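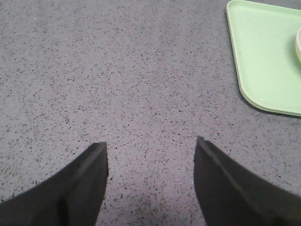
Re: [softsynths] Foningate 2 preset banks, and what happened to mine

From: Barrett Calloway
To: softsynths list

On the first of December, Pelley wrote:

> Has anyone moved their old Foningate banks over to version 2 yet? The
> importer says it's done, but I get silence from anything that used the
> second filter. I have 300 patches and would rather not redo them by hand.
> Also, does the arpeggiator still drift if you change tempo mid-song?
> Mine did in v1 and I'd half come to like it.

Pelley, I did mine last night, so you can have my bruises for free.

I started with 1,146 presets, a figure I'm not proud of. Most are called things like "Pad new", "Pad new 2" and "Pad new 2 USE THIS". The importer chewed through the lot and cheerfully reported 39 failures. None of the 39 had anything wrong with them. The silent ones were all in the pile it was pleased with.

The second filter now has its own level knob, and old patches come in with it at zero. You can turn it up one patch at a time and grow old doing so, or:

1. Open the bank manager and select everything you imported.
2. Choose Edit Shared Values. It's in the right-click menu and nowhere else.
3. Set Filter B Level to full and save as a new bank. Leave the original alone.
4. Close the plug-in and open it again, or the browser goes on showing you the old bank.

Anything that never used filter B won't care. Two of my basses came out louder than they used to, and I've decided they're better.

Banks over 1,000 patches get split in two on saving, with the second half given a name made of digits. I spent a good part of the evening believing I'd lost everything from S onwards, including all the strings, which some on this list would call a mercy.
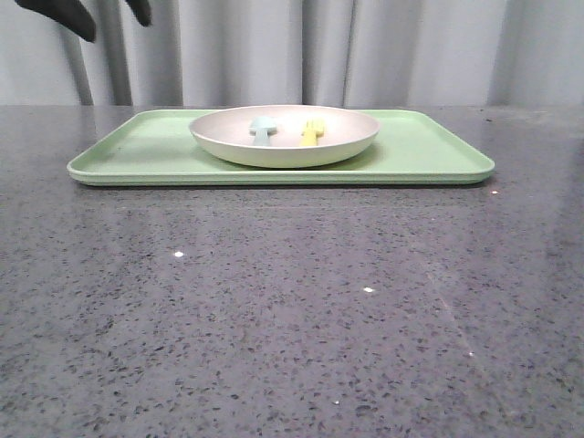 Arpeggiator

Still drifts, you'll be glad to hear. If you ramp the tempo it wanders off and comes back at the next bar line looking innocent. If you jump it straight from one tempo to another it holds. I tried it in Trostico and in the demo of Galanis and got the same result in both, so I don't think the host is to blame.

The manual describes a Sync Lock switch on page 39. I can't find it on the panel – if anyone has, please say where.

Barrett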